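Kellbridge Home Trials
Pre-use inspection checklist, hand-held gripper kit (pair), Dreltov model
Completed by: Bhavana Palaniappan
Date: 4 August 2019
Kit on loan from: Primier
Stage: second home visit, before we decide whether to order

I have kept to the printed list and put my comments under each item, and I'm afraid some of them run on a bit. If you only want the results, read the word after each item and skip the rest, I won't be offended!

Section A. Before the case is opened

A1. Case closed and latched on arrival: PASS
Both latches were shut. The left one is stiff and I had to use my thumb and a fair amount of goodwill. I mentioned this in May as well and it hasn't loosened up, so I'd like it looked at before somebody breaks a nail on it.

A2. Kit number matches the loan sheet: PASS
1031 on the case and 1031 on the sheet.

A3. Household has read and signed the visit form: PASS
Signed at the door. The family had a few lovely questions about how long we would be, and I told them to carry on with their afternoon as usual.

Section B. The grippers themselves

B1. Finger pads seated, no lifting at the corners: PASS WITH COMMENT
I ran a fingernail around every pad, as Kandasamy's service note suggests. One corner on the second unit felt a touch proud of the finger. It went back down when I pressed it and it stayed down through the visit, but I would still ask Primier to send a spare set with the next kit.

B2. Fingers open and close fully, no grinding: PASS
Smooth on both. I did this slowly the first few times and then at a normal pace, with my ear close to it like a mechanic listening to an old car.

B3. Handle secure, no play: PASS
Very comfortable, I must say. I have small hands and the last kit we had in left me sore by lunchtime.

B4. Screws present and tight: PASS
Checked with the driver from the lid pocket. Please put the driver BACK in the lid pocket, everyone.

B5. Weight per unit no more than 500 grams: PASS
Weighed on my own kitchen scale at home the evening before, both under the limit.

Section C. The table and the room

C1. Surface steady, cloth not slipping: PASS
I leaned on all the corners. A tablecloth is allowed under the current rules as long as it doesn't travel when you push an item across it, and this one stayed where it was.

C2. Hot or electrical items identified: COMMENT
I asked the family about the kettle before we began and was told it hadn't been used since breakfast. The list only says "identified", and I'd like it to say "switched off at the base and out of the reach area". Phones ought to be in the same line, to be moved to a sideboard or a pocket.

C3. Walking space behind each operator: PASS
Plenty of room to step back. I do ask people to look behind them first, particularly in other people's living rooms, where there is always a stool somewhere.

C4. Food items agreed with the household: PASS
Everything we handled was offered to us, and we agreed that whatever the grippers touched would be set aside afterward and not eaten.

Section D. Handling check with household items

The printed instruction is to pick up 2 soft items and one firm one, lift, hold and lower into an open container. I like to go further than that, because fruit is so wonderfully uncooperative. It rolls, it dents, and a dried one has all those wrinkles for the pads to find their way around. With the open tin I keep the lift low, so that if the grip goes there is very little distance to fall and nothing bounces off toward the floor. 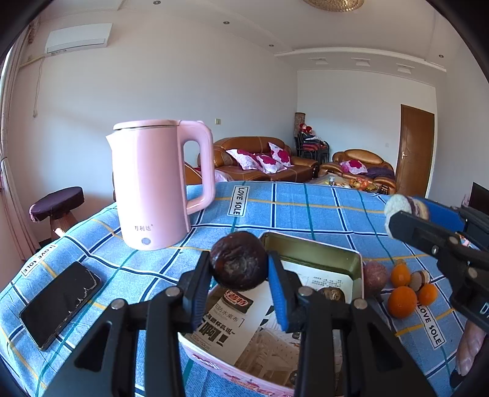 Nithin Nambiar wrote back that low lifts are fine for dried fruit but he wants the full-height lift recorded too, since a pad that holds just above a tin can still let go on the way up. He would also like the paper taken out of any container before we start, so that a finger doesn't catch it.

I take both points, and I've added them as D4 and D5 below. The paper one I had simply never thought of.

D1. Grip holds without crushing: PASS
No splits or dents that I could find when I looked the items over afterward.

D2. Release is clean, item does not stick to pads: PASS WITH COMMENT
Clean with everything dry. Anything sugary leaves a film, so wipe the pads between items. A barely damp cloth is enough.

D3. Two operators at one table keep clear of each other: PASS
We agreed out loud who had which side. It feels silly for a minute and then it feels very sensible.

D4. Full-height lift (new): NOT DONE, next visit

D5. Loose paper removed from container (new): NOT DONE, next visit

Section E. Closing up

E1. Pads wiped, fingers closed, units back in foam: PASS

E2. Table returned to how the household had it: PASS

E3. Faults reported to supplier: OPEN
Latch (A1) and pad corner (B1) both go to Primier with this sheet. Their reply to my last message was prompt and very kind, so I'm hopeful.

Overall result: fit for use, with comments. Please carry D4 and D5 forward, and bring a second cloth.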